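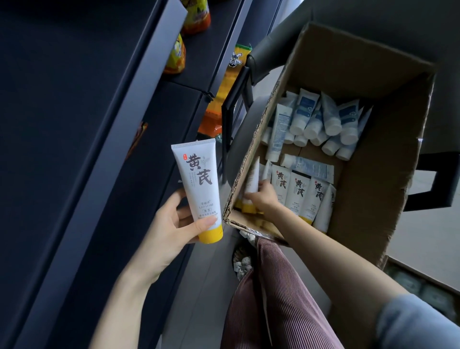

Feb 19, 2019

Went back over the stability numbers for the plant-extract creams before Hae-won's meeting. I still don't buy the shelf-life claim.

The supplier sheet from Zurkitz says viscosity holds for 3 years at room temperature. What they ran is an accelerated test, warm cabinet, and then multiplied. Fine for a plain lotion maybe. For anything with a root extract in it I'd want to see real time on a real shelf, and the sheet has none. I asked in January and got the same PDF back with a new cover page.

Our own retains: 4 jars from the Tidstead batch, kept in the north cupboard. Opened 2 today, left the others sealed.

Jar A: smell OK, color a shade darker than the reference card. Could be the card, it has been in the light for ages.
Jar B: thin layer of liquid on top, stirred back in without trouble. Viscosity 3,102 cP, same spindle as last time. Hae-won says that is inside spec. It is, but the spec is so wide that I'm not sure what would fall outside it.

pH on both came out a little lower than on the day of filling. Meter was calibrated this morning, buffers are in date. One drift reading isn't a trend and I'm not going to call it one, but I'm writing it down so it can't get lost.

Then the preservative. Falari sent a note claiming their blend is "self-balancing" in botanical systems. No idea what that is supposed to mean. No challenge test attached, no organisms named, no log reductions. Hae-won Moon thinks we should give them a chance to send data. I think we should run our own plates and let them send whatever they like afterward.

To do:
- replace color card, keep the new one in the drawer
- plates for A and B, plus an unpreserved control this time (we skipped it before, and it made the result useless)
- ask Zurkitz for raw readings, not the summary
- leave C and D alone until the plates are read

Label draft stays on hold. I won't initial a date I can't back up.

Last updated by H. Moon: added jar letters to retain log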